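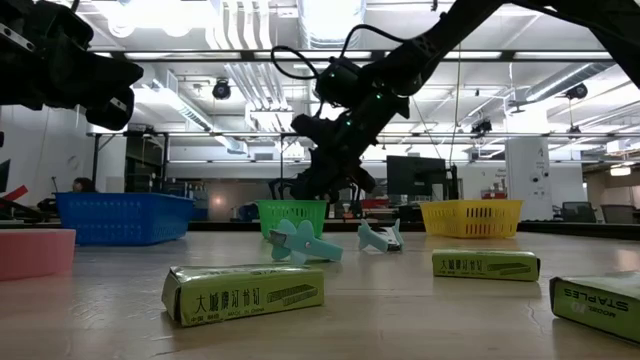

Two arms share a tabletop with three baskets and a set of office supplies at the Prurix software group.

The planning software that Prurix calls Cledeck began as a scheduling tool. Its first release, in January, decided which of two robot arms should move next and made the other wait. The method was safe and slow. An arm with a clear path to a basket would hold its position until its neighbor had finished, even when the two had no reason to meet.

The current version treats time as part of the route. Each planned motion reserves the space it will pass through, and only for the moments it will be there. A second arm may cross the same space before or after. When a reservation cannot be honored, the planner looks for a small delay before it looks for a new path, a preference the group adopted after reviewing 3,777 logged motions from earlier trials.

Small goods test this approach in ways that large ones do not. A staple box lying at an angle, with a second box of the same design farther back, gives the perception module two nearly identical answers to a single request. The software, named Pitska, assigns each object a track and keeps it until the object is placed or lost from view. Printed lettering helps when it can be read, but a box may be turned so that its words are upside down. Pitska therefore relies first on outline and position, and uses print to settle a doubtful case.

Handheld tools are harder. Their shapes are irregular, and a grasp that suits one pose may fail in another. Pitska passes up to four candidate grasps to the planner, which discards any that would bring the wrist too close to a basket rim. Baskets are modeled as solid up to the rim, so the openings in their sides are ignored. Engineers accept the loss of a few workable paths in exchange for a simpler check.

The control layer, Schmieder, runs beneath both. It may slow an arm or stop it, and it does not alter a route. Of 14 faults recorded during the most recent review, 11 were traced to stale object positions and corrected in Pitska. The remaining three concerned cable clearance near the upper joints and are still open. Prurix intends to add a cable model to the next release of Cledeck.

Related features
Reading a Motion Log
When Two Planners Disagree
Calibration Between Shifts

Contact the editors | Copyright 2020 | Back to top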